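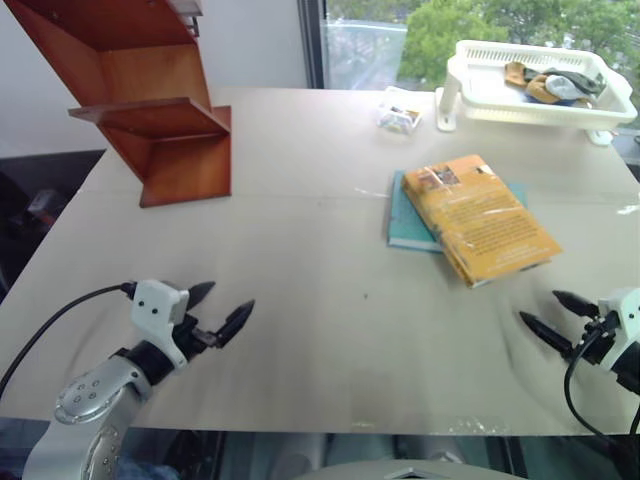
Figure 1. Worktable with two stacked books, a clear plastic box and the raised white tray.

Sorting and Storage of Shared Items in a Student Study Room
Project report, Ristley Residential College
Prepared by Witold Piątek and Svitlana Melnychuk

1. Background

The study room on the second floor of Torngate Hall is shared by residents of two corridors. Books, stationery and cloth items are left on the tables during the day and are seldom returned to a fixed place. The present project set out to establish whether a simple arrangement of containers on a single table would shorten the time needed to clear it. The work was carried out in June under the supervision of the Department of Home and Workplace Studies.

2. Materials

One large table with a light beige top was assigned to the project. Storage consisted of a wooden shelf unit with a reddish-brown finish, a small clear plastic box, and a white plastic tray with slotted sides on a white stand. The shelf unit was set toward the back left of the table so that the front remained free for reading. Cloth items in tan, dark olive and white were assigned to the tray. The clear box was reserved for small items, which can be identified without opening it.

Books were treated as a separate category. Figure 1 includes a yellow-orange paperback in clear plastic lying at an angle across a larger problem for the shelf: books left in stacks, with the upper volume overhanging the lower.

3. Procedure

Residents were asked to clear the table at the end of each evening session. For the first half of the project no instructions were given. For the second half, a printed card stated where each category belonged. The time taken was recorded by one of the authors, and any item left in the wrong place was noted on the Wernalcombe record sheet. A total of 78 clearings were recorded. Sessions attended by fewer than two residents were excluded.

4. Results

Clearing was faster after the card was introduced. Cloth items were returned correctly in nearly every session. Books were the most frequent source of error: residents tended to square up a stack and leave it on the table, and the shelf was used mainly for titles that had finished their loan period. In 10 sessions the clear box was found to contain pens that belonged on the shelf.

5. Recommendations

The tray and the clear box should be retained in their present form. A place for books in current use should be marked on the lower shelf, and the wording of the card should be revised accordingly. The authors thank the Vakulenko Fund for meeting the cost of the containers.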